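**June – molded panels, storage and handling notes**

Continuing from the Culell batch. Panels are the light-gray ribbed type, one broad curved face, row of slotted clips down one side. Seven pulled for checking, three set aside with whitening at the clip roots. No cracks. The remaining four seat in the Drivwood gauge with even pressure, although the second one needed a push at the far corner.

Clip pitch measures 38 mm on all four. Drawing still shows the old value – needs a revision before anyone orders against it.

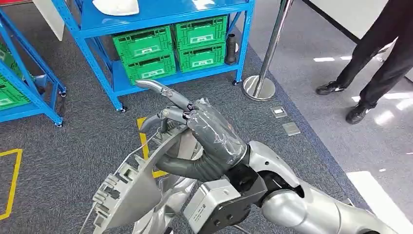
*Sevia Components – Trim and Fixtures Shop*

Grip by the upper edge, thumb underneath. Lifting by the clip side loads the slots and is probably where the whitening comes from, but the three bad ones were not tracked before they reached the bench, so that is a guess. Keep fingers off the rod along the rim when setting the part down.

Storage: green crates stay on the middle shelf of the blue unit, stacked two high. Tried three high on the bench and the bottom crate bowed enough to touch the part inside. Lock the casters before loading; the unit walks on the carpet if you lean on it.

Crates do not take the panel flat. Curved face up, foam strip under each end. The Dubey foam is too soft and bottoms out. Denser offcuts from the old packing job are better, cut to 38 mm wide so one strip covers a full clip pitch.

Stock count after this check is 1,233, rejects not included. Sheet updated.

Open:

- drawing revision for clip pitch
- section one of the whitened clips
- more dense foam
- relabel crate fronts, old tags are peeling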